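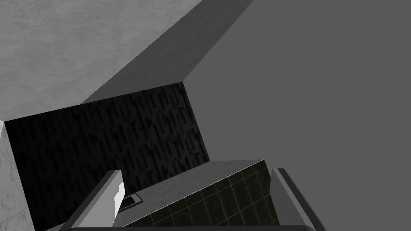
# Staltis Kitchen Pack — README

Print this page | E-mail this page

Welcome, and thank you for downloading the Staltis Kitchen Pack from Fudell! This file goes over what you get, how to set it up, and where the pack still has some growing to do. I've tried to keep it friendly, so if you are new to simulated arms please don't be put off by the length. Most people can skip straight to "Getting started" and come back for the rest later, maybe with a coffee.

## What's in the pack

The pack is a set of simulated kitchen rooms for practicing pick and place with a two-finger gripper, along with the recorded runs we made in them. There are 1,714 runs in this release. Each one has the rendered view from the wrist, the joint positions, the gripper opening, and a short plain-text note on what the arm was asked to do.

The views are computer renderings from start to finish. You will see a lot of counter edges, dark tile and plain gray wall, often at a steep tilt, and quite often you'll see the gripper fingers themselves poking up from the bottom. We left them in on purpose. Charmaine Gumede, who built most of the rooms, feels strongly that a model ought to get used to its own fingers, and after a few months of working with the pack I've come around to her way of thinking.

## Getting started

1. Unpack the archive somewhere with plenty of space.
2. Open settings.txt and set the room to "jadirstead" or "sayce" (all lowercase, please — it is fussy).
3. Run the start script and wait for the arm to settle into its home pose.
4. Load any run from the runs folder to play it back, or press R to record your own.

Jadirstead is the gentler room and the one I'd start with. Sayce has tighter corners and will find out pretty quickly whether your planner is any good at backing away from a wall.

## Which license do I need?

There are two. The Classroom license covers teaching and homework, and one license is good for 200 seats. The Workshop license covers everything else, including products you plan to sell, and it comes with 3 months of help by e-mail. If you bought Classroom and find you've outgrown it, write to us and we'll move you over and take what you already paid off the price.

## Known rough spots

- Lighting is flat and even throughout. We would love to offer a proper evening setting and Mandla Adams is working on it, but it won't be in the next update.
- Walls are mostly plain. If your model leans on wall texture to work out where it is, expect it to get lost when it turns away from the counter.
- Small flat things lying on a countertop are hard to make out from a low angle. Plan on a second look from higher up before you close the gripper.
- Playback can stutter the first time a room loads. Closing it and opening it again clears this up on every machine we have tried.

## Changes in version 2

The notes now use the same wording for the same task, which should save you a good deal of tidying. Gripper opening is stored in millimeters everywhere (the old pack mixed units, and we're sorry about that one). Version 1 runs will still play, but please don't mix the two when training.

## Asking for help

Send us the room name, the run number and your settings.txt, and tell us what you were hoping would happen. Mandla reads the help mail every Monday morning and likes to answer the whole pile before lunch. The next update is planned for November, and requests for new rooms are very welcome before then.

Print this page | E-mail this page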